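Brakum Garment Steamer — Set-Up and Use
Section 2: Preparing Fabrics

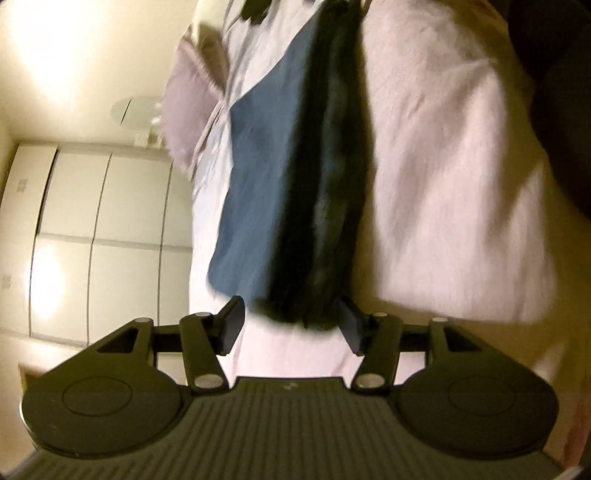
Fig. 2. Blue and black fabric with pink cloth behind it.

2.1 Before you start
Read the care label on each item. Do not steam items marked with a crossed-out iron symbol. Sort items by the lowest heat setting given on their labels and begin with the most delicate group.

2.2 Filling the tank
1. Unplug the base unit.
2. Lift the tank straight up by its handle.
3. Fill with cold tap water to the MAX line. In hard-water areas, use distilled water.
4. Seat the tank until it clicks. A tank that is not fully seated will leak at the valve.

CAUTION: Do not add starch, scent, or descaler to the tank during normal use. Descaling is covered in Section 9.

2.3 Steaming
1. Plug in the unit and turn the dial to the setting for the fabric.
2. Wait for the ready light to turn green.
3. Point the head away from the fabric and hold the trigger for 2 seconds to clear water from the hose.
4. Work from top to bottom with light contact. For velvet and other pile fabrics, steam from the back only.
5. Let the item hang until dry before folding or wearing it.

NOTE: Dark colors may show water marks. Test on an inside seam first — the mark, if any, appears as the fabric dries.

WARNING: Steam can cause serious burns. Never steam clothing while it is being worn. Keep the hose above the level of the base to prevent spitting.

2.4 After use
Unplug the unit and let it cool fully. Empty the tank if the steamer will not be used within 24 hours.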